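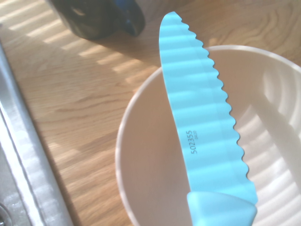 Did you ever ask yourself why some knives have teeth? A bread knife has them, and a small saw has them too, but a butter knife has none. The answer is hiding in the edge, so let us begin with the edge. The turquoise plastic knife has a row of small round teeth along one side, and they are all made in the same shape. Plastic cannot be made as thin and sharp as steel, so a plastic knife needs the help of its teeth to cut well.

How do the teeth work?

Think about a tomato. Its skin is smooth and a little slippery. If you push a straight, dull edge on it, your push is shared over a long line, and the tomato only gets flat. With teeth, the same push goes to a few small places. In each of these places the push is strong, and the skin opens.

Then you must move the knife forward and back, like a person who is sawing wood. Every tooth takes its turn and goes a little deeper. This is why we say "saw, don't smash" in our kitchen lessons.

Try it with a banana

Ask a grown-up to sit with you. You need a plastic knife with teeth, a cutting board, a bowl and 2 bananas.

Peel the first banana and lay it on the board. Put the knife on it and press straight down. Look at the slice. Is it round, or did it become a bit flat?

Now peel the second banana. This time press only a little and move the knife forward and back. Compare the new slices with the first one. Put all of them in the bowl, because an experiment with bananas should be eaten after.

Where does the other hand go?

The hand without the knife has a job also. Make it into a bear paw, with the tips of the fingers folded inside, and hold the food with it. Keep the paw away from the edge. A plastic knife is more gentle than a steel one, but it can still scratch you, so we use the same good habits for both.

What can you cut?

Soft foods are the best: strawberries, cooked potatoes, cucumber without the ends, mild cheese. A raw carrot is too hard, and the knife can slip on it. Leave the carrot to the grown-up.

Words to remember

Serrated: having teeth along the edge.
Blade: the part of the knife that cuts.
Handle: the part that you hold.

Text by Jussara Furtado. The banana test was suggested by Emerson Frota, who teaches the cooking club in March.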